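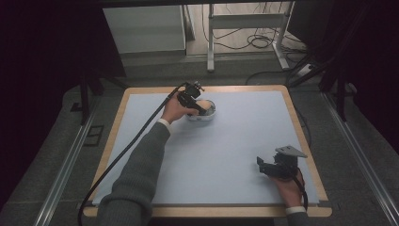 A small white bowl on the worktable in the Main Room, Cosuvlow School of Table Service.

About the School

The Cosuvlow School of Table Service offers instruction in the laying, serving and clearing of tables to persons employed, or seeking employment, in dining rooms, residential homes, hospitals and private households. The School was established by Jaqueline Montes, who had supervised dining room staff for many years and wished to provide a course of study in which the handling of dishes would receive the same attention as the handling of guests. Ms. Montes continues to serve as Director. Uriel Barrera is Head of Instruction.

The School occupies the ground floor of the Sfeir Building and enrolls students twice a year. To date, 910 students have completed the Certificate in Table Service.

The Main Room

Most instruction takes place in the Main Room, which is carpeted in dark gray. Its worktable has a plain, pale blue-gray surface set within a border of light wood. The surface carries no printed guides or place markings, and students are expected to judge distances by eye from the first week of the course. A white dish shows clearly against the color, and an instructor standing at the side can see at once whether it has been set down where it was intended.

Linens are introduced only in the second half of the course. Until then, students work on the bare surface so that the sound and placement of each dish can be observed.

The Dish Room

The School maintains a collection of 500 pieces of tableware for student use. Plates and platters are kept on the lower shelves, and bowls, cups and saucers on the upper shelves, sorted by diameter. The greater part of the collection is plain white. A smaller group of patterned pieces, given by Indomness Hotels when that company replaced its dining service, is used in the final assessment and for the annual luncheon.

Students sign for the pieces they use and return them washed and dried to the same shelf. Chipped pieces are withdrawn and may not be used for practice, including practice in carrying.

Course of Study

The Certificate is awarded on completion of five units:

Unit 1. The Bowl
Unit 2. Plates and Platters
Unit 3. Glassware and Flatware
Unit 4. Linens and the Complete Setting
Unit 5. Service and Clearing

Applicants frequently ask why the course begins with the bowl. A bowl is the least forgiving of the common dishes. It is narrow at the foot, its contents shift when it is tilted, and it is often served to persons who are seated low or who have limited use of their hands. Students first learn to place an empty bowl, then a bowl holding a single item, and afterward a bowl of liquid filled to the service line. Each exercise is performed with the left hand and with the right. Mr. Barrera, who wrote the present syllabus, requires that a student be able to set a bowl within comfortable reach of the diner, release it without turning it, and withdraw the hand without passing over the food.

Clearing is taught with equal care. Unit 5 includes the order in which dishes are removed, the stacking of unlike pieces, and the treatment of a table at which one guest has not finished.

Instruction and Assessment

Classes are small, and two instructors are assigned to every practical session. Written work is limited to menu vocabulary, food allergies and workplace hygiene. The practical assessment is conducted before the Director and an outside examiner, and students who do not pass may repeat it once without charge during the following term.

Work with Employers

The School provides short courses for employers whose staff serve meals as one part of a wider set of duties. The longest-standing of these arrangements is with Fosix Residential Care, whose dining aides attend a condensed version of Units 1 and 5. Short courses may be held at the School or at the employer's own premises, provided that a suitable table and running water are available.

Admission

No previous experience is required. Applicants must be at least eighteen years of age and able to stand for the length of a practical session. A personal interview is held with each applicant. Applications for the fall term close in July.

Visitors are received by appointment at 2 p.m. during term. Requests should be addressed to the Office of the Director, Cosuvlow School of Table Service, Sfeir Building.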